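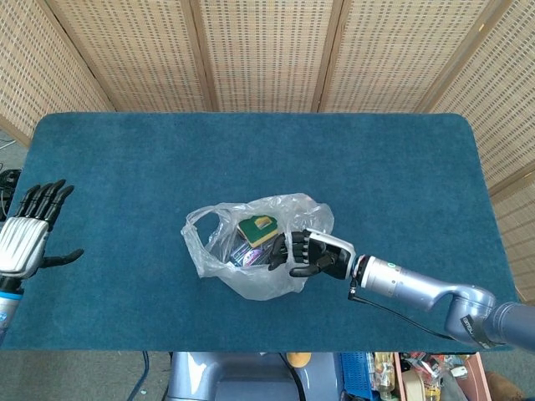 Chapter 6
Unpacking a Bag: Your First Two-Handed Task

In Chapter 5 your team moved one hard object from one marked spot to another. The object kept its shape, and the robot needed only one arm to move it. Most things in a home or a store are harder to handle. In this chapter you will plan, run and score a task with a thin plastic bag and the items inside it.

The task comes from the Pulerar student league, where it is called Groceries Out. A team gets one bag with the items already in it. The robot must take each item from the bag and set it on the table without pushing anything over the edge. League rules allow 200 seconds for a run. Your class may use a longer limit at first.

What you will learn

By the end of the chapter you should be able to:
explain why soft items are harder to grasp than hard ones
choose a grasp for an object that is partly covered
give each of the 2 hands a job and write the jobs down in order
keep a run log that another team can read

6.1 Why a bag is difficult

A plastic bag has no fixed shape. Each time the robot touches it, the opening moves and new wrinkles form. A plan that worked on the last run may miss on the next one, even if the bag was put down in the same place.

The bag also hides things. A camera above the table can see a kitchen sponge near the opening quite well, but a shiny package beside it may be half covered by plastic. Thin plastic lets some color through, and a vision program may report an item that the fingers can't reach yet. Metallic surfaces add glare.

The items behave differently too. A sponge gives way when it is squeezed, so the fingers can close a little too far and still hold it. A can doesn't give way. If the fingers close too far on a can, the motors in the hand work against it and heat up.

6.2 Before you start

Check the table surface first. Short carpet keeps items from rolling and is easier on the fingertips than bare wood – but it can also catch a finger that is dragged sideways. Raise the hand before you move it across.

Next, decide where the idle hand will wait. The Nasura club kept its left hand upright and open at the side of the table while the right hand approached the bag. This leaves a clear path, and the left hand can still come in later to hold the rim.

Write your start position in the log before the first run. Use one line for each hand and one for the bag. The Kuhlmann log sheet at the back of the book has space for all three.

Activity 6A: Plan the first reach

Work in your team with the robot switched off. Place a bag on the table with a sponge and one hard item inside. Decide which item to take first and from which side the hand should come in. Draw the path from above. Then trade drawings with another team and mark any point where the hand could catch the plastic.

Keep both drawings. You will need them in Section 6.3, where you set the finger positions for the first grasp.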